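# 第6章 つかむ手を選ぶ

さて、ここからようやく「手」の話です。前の章まではアームの関節がどうの、制御器の周期がどうのと書いてきましたが、私がほんとうに書きたかったのはこの章なんです（編集さんには内緒ですが、最初に書き上げたのもここでした）。

グリッパの比較というと、たいていの人はまずカタログの表を見ます。把持力、ストローク、自重、可搬質量。私もそうでした。大学院を出てすぐ、初めて選定をまかされたときは、把持力の欄を大きい順に並べかえて、いちばん上のものを注文しました。届いたその日に紙コップをつぶし、翌日にはゆで卵をつぶし、その週のうちに上司のヨアル・ハルヴォルセンさんから「きみは何をつかみたいの」と聞かれて、答えられませんでした。あれは恥ずかしかった！

この章では、その「何をつかみたいのか」から始めます。題材は飲料のペットボトルです。身近で、安くて、どこでも手に入って、しかも意外にやっかい。胴はへこむし、ラベルはすべるし、中身が減れば重心が動きます。机の上に立っているボトルを横からつかむだけなら、どのグリッパでもだいたいできてしまうので、比較になりません。そこで本書では、上に口のあいた箱の中からボトルを取り出す作業を課題にします。箱の縁があるのでアームの入る向きが限られ、横倒しのボトルには指を上から下ろすことになり、となりのボトルも邪魔をします。この三つが重なると、カタログではそっくりに見えた製品の差がはっきり出てくるんですよ。

## 6.1 この章で使う三つの手

比較するのは次の三種類です。

- **Gastside型**：平行に開閉する二本指。指先は短くてかたい。
- **Skeron型**：指の途中に関節があり、対象の形にならって曲がる。
- **Witmont型**：やわらかい樹脂の指に空気を送ってふくらませる。

同じアーム、同じ制御器、同じカメラで、手だけを付けかえます。ここは本当に大事なので、くどいようですが念を押しておきます。アームまで一緒に替えてしまうと、あとでデータを見たときに、何が効いたのかさっぱりわかりません。私の同僚のブレイデン・ラポワントは、途中で制御器の更新をうっかり入れてしまい、12日分の記録をやり直しました。本人の希望により、実名で載せておきます。

試行は一つの手につき30回。初期配置は6通り用意して、各配置を同じ回数ずつまわします。配置の図は章末に付けました。ボトルの向き、となりとのすき間、箱の縁からの距離を少しずつ変えてあります。自分の実験室で追試する人は、箱の寸法が違っていてもかまいませんが、縁からの距離だけは記録しておいてください。指が縁にぶつかる失敗は、これがないとあとから分類できません。

## 6.2 成功とは何か

「取れた」「取れなかった」だけで集計すると、もったいないことになります。持ち上がったけれど途中で回ってしまったボトル、取れたけれど胴がべっこりへこんだボトル、二回目でやっと取れたボトル。どれも丸にするのか、ばつにするのか、始める前に決めておきましょう。始めてから決めると、どうしても自分のひいきの手に甘くなります（私はSkeron型に甘いです。白状します）。

本書では次の四段階を使います。

| 判定 | 内容 |
|---|---|
| A | 一度で把持し、姿勢を保ったまま箱の外へ出した |
| B | 箱の外へ出したが、途中で回転またはすべりがあった |
| C | やり直しのあとで箱の外へ出した |
| D | 落下、接触停止、または時間切れ |

変形は別の欄に書きます。Aでへこむこともあれば、Dで無傷のこともあるからです。時間切れは34秒としました。半端な数字ですが、予備実験でいちばん遅かった成功例に合わせたらこうなりました。

## 6.3 読みはじめる前に

手元に実機がある人は、先に一本だけ、教示操作でボトルを取ってみてください。記録はつけなくてけっこうです。指をどの高さまで下ろすと胴の真ん中に届くか、手首のどこが縁に近づくか、ケーブルがどちらへたわむか。そういうことは、読むより先に目で見ておいたほうが、次の節の座標系の話がずっと楽になります。

実機がない人は、図6.1をしばらくながめてから、次の三つを紙に書いてみましょう。

1. 指の開く幅をあと少し広げたいとき、先にぶつかりそうなのはどこか。
2. 把持点をキャップ側へずらすと、持ち上げたときの傾きはどう変わるか。
3. カメラをもう一台足せるなら、どこに置くか。

答えは一つに決まりません。6.5節で私の案とブレイデンの案を並べますが、カメラの置き場所については最後まで意見が合いませんでした。 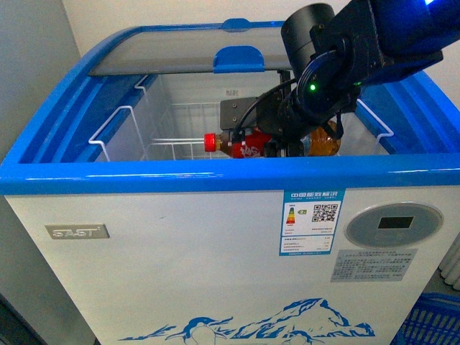 **図6.1** 上開きの冷凍庫の中で、横向きのボトルの胴を把持するグリッパ。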